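Demonstration Collection Checklist, Simulated Cell
Site: Clirnstead
Filled in by: Saron Bogale
Date: 14 Jun 2020

Before the run

1. Task file loaded and named correctly. OK. The old name was still in the header from the Zornano set. Changed it by hand and saved.

2. Teleop controller zeroed. OK on the second try. First try left a small drift in the wrist.

3. Emergency stop tested, real arm parked and locked out. OK. The stop gets tested even on simulation days, as the controller can switch over to the real arm from the same menu.

4. Recording folder empty, enough disk space. OK.

5. Operator seat, screen height, and cable path. Needs work. The cable still runs across the walkway behind the chair. Taped down for now. Please order a floor cover.

During the run

6. Wrist view clear, with the object visible between the fingers. OK, see comment.
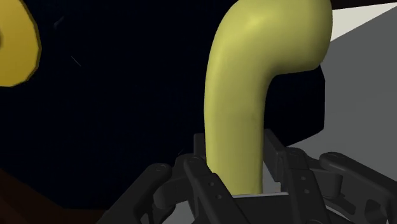 Comment on 6: The wrist view is the one the Symonenko policy leans on most, so I check it before anything else gets recorded. The object must not hide so much that the fingers can't be read. With the yellow-green hooked tube, the bend goes out past the top of the view, but both fingertip pads are still visible beside the shaft. I marked this as acceptable. The gripper is black and much of what is behind it is nearly as dark, so the left finger takes a careful look. If the labelers have trouble with it, raise the scene light one step and note the change in the log.

7. Starting poses varied between episodes. Partly. Episodes 1 to 8 all started from nearly the same side. I asked for wider placement after that and the rest look fine.

8. Failed grasps kept and tagged. OK. Do not delete them. Flullier wants them in a separate folder with the same numbering.

9. Operator break taken. OK, after episode 8.

After the run

10. Episode count matches the log. OK. 16 recorded, 16 listed.

11. Playback check, first and last episode. OK for the first. The last one has two frozen frames near the end. Tagged for review, not removed.

12. Joint limits and speed caps put back to default. Not done when I checked. Reset and initialed. This was open in the last inspection too, so it should go on the shutdown card by the door.

13. Files copied to the shared drive, checksums compared. OK.

Open items: floor cover (5), shutdown card (12), frozen frames (11). Item 7 to be looked at again before the next set is approved.

Signed: S. Bogale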